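공유 작업실 양팔 로봇 셀 제작 기록: 체결 부품 정리 작업

본 글은 공유 작업실 네카(Neka)에서 진행 중인 소형 양팔 로봇 셀 제작의 경과를 기록한 것이다. 제작은 본인과 Ataberk Tuncer 2인이 담당하며, 배선 검토는 Henk Van Hecke 씨의 도움을 받았다.

셀의 골격은 알루미늄 프로파일로 구성하였고, 두 팔은 앞쪽 수평 레일 위의 검은색 마운팅 플레이트에 고정하였다. 벽면 삼면에는 꽃무늬 벽지를 시공하였으며, 바닥은 대리석 무늬로 마감하였다. 전원 및 통신선은 레일 아래 흰색 덕트로 모았다. 10월 현재까지 지출한 부품비는 462유로이며, 로봇 팔 본체의 가격은 포함하지 않은 금액이다.

현 단계의 과제는 바닥에 놓인 너트류를 칸막이 정리함에 분류하여 담는 것이다. 부품의 크기가 작아 그리퍼의 접근 높이를 세밀하게 조정할 필요가 있다.

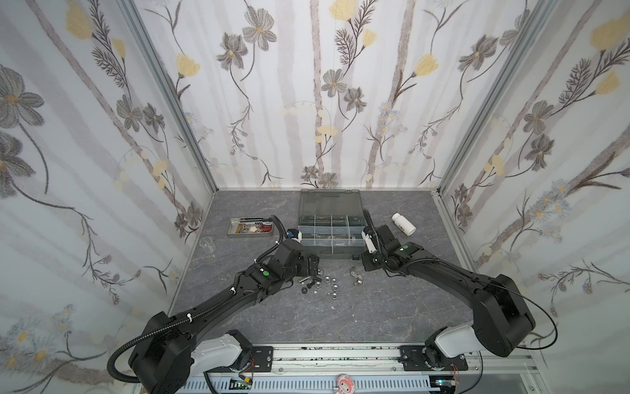
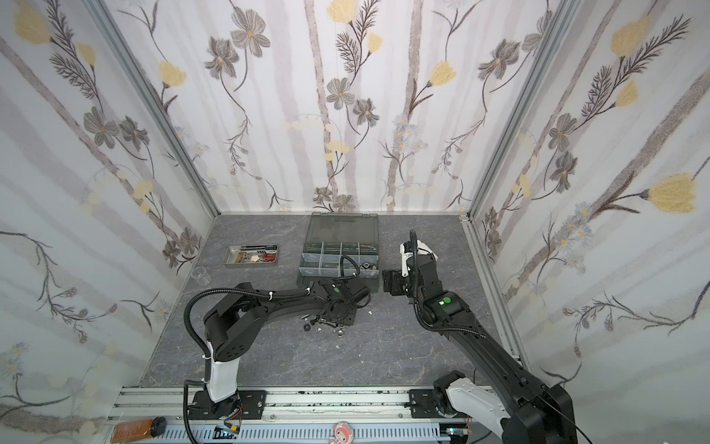 정리함 앞에 놓인 너트류와 두 대의 로봇 팔

시험은 회당 45분으로 제한하고, 종료 후 레일 볼트의 풀림 여부를 점검한다. 누적 동작 기록은 2,872건이며, 실패한 동작도 삭제하지 않고 보관하고 있다. 왼팔 케이블의 여유 길이는 아직 확정하지 못하였다. 손목을 낮추는 자세에서 케이블이 정리함 쪽으로 넘어가는 경우가 있어, 고정 위치를 변경한 뒤 다시 측정할 예정이다.

제어 프로그램의 설정값은 측정이 끝나는 대로 별도의 글에 게재한다.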